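# The Skilardale Pass

Skilardale in April! I had waited 7 years for it, and now the night ferry left Mosta at 8 and my boarding card was somewhere in the house, which is a big place when you are in a hurry.

I started with the coat pockets. I found 2 old tram tickets, a button and a mint that I ate on the spot. Then I remembered the card holder — the good one from the Hamdy shop on the harbor steps, bought with my first pay and still my favorite thing to carry. I love a card holder. Everything has its own window, and you open it like a tiny book.
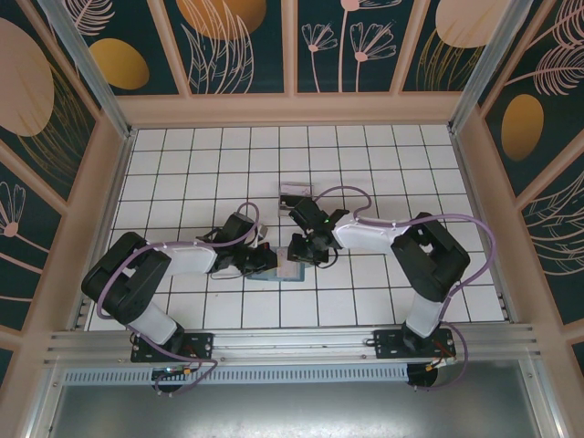 The Adard line still gave out real cards back then, stiff little things you slid into a pocket and showed at the gate. My grandmother kept 40 of them in a biscuit tin, every crossing she ever made, and on rainy afternoons she let me lay them out across the floor in rows. I could have done it all day. She would tap one and tell me what the sea had been like, and who had been sick over the rail.

I wanted mine to be the first in a tin of my own.
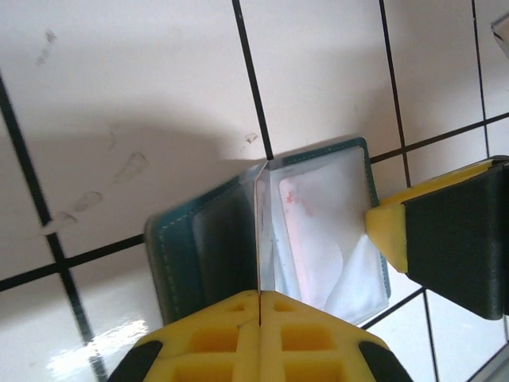
So where was the boarding card?

Tucked in the clear pocket of the holder, right where I had put it that morning so I couldn't possibly lose it. I whooped so loudly that the dog next door answered. Then I grabbed my bag and ran downhill the whole way, and the gangway was still down.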